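Teaching by demonstration: questions we get asked

Udach strips old office computers for parts. Since February we have been trying out a two-jaw arm on one bench, taught by a person steering it from a pair of hand controls. Yaryna Nechyporuk runs the bench and wrote most of these answers. She was against buying the thing.

Does it learn just by being shown?

Sort of. Someone drives the arm through a job, the joint positions and video get stored, and a model is fitted to the lot. "Shown" makes it sound like one go. The Rafferty brochure said 100 demonstrations would be plenty for a simple lift-out. We had 1,458 on file at the last count and threw out the bad ones, leaving 1,340. I would still not leave it alone with a memory module.

Why so many bad ones?

Tired hands, mostly. A person who fumbles a grip and then recovers has recorded a fumble. Some people say recoveries are useful to the model. Perhaps. Ask them how they sorted the useful ones from the rest.

What does the operator see?

The view from the wrist, plus a wider one from a stand. The wrist view is good for the last few centimetres and poor at telling you how deep anything is.

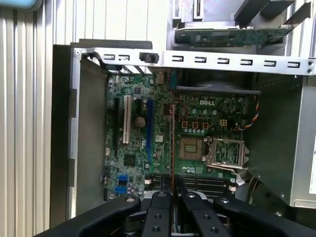
Wrist view inside a Dell desktop, jaws near the lower edge of the board. The CPU socket is open and empty.

Can I move the arm by hand instead?

Yes, by holding it and pushing it through the motion. It feels more natural, but your own arms end up in the video, and inside a computer case there isn't room for both of you. Nahom Seyoum prefers it for opening side panels. I don't, and we have stopped arguing.

Is it faster than a person?

No. Anyone selling you one on speed should be asked for an unedited recording of a whole shift.

Will it cope with a model it hasn't seen?

Sometimes, if the layout is close. Duris claims over 4,000 demonstrations makes this problem go away. We asked which machines they tested on and are waiting to hear.

Can we visit?

Yes, mornings are best. Write to the Kultimine site office and say which bench you want to see.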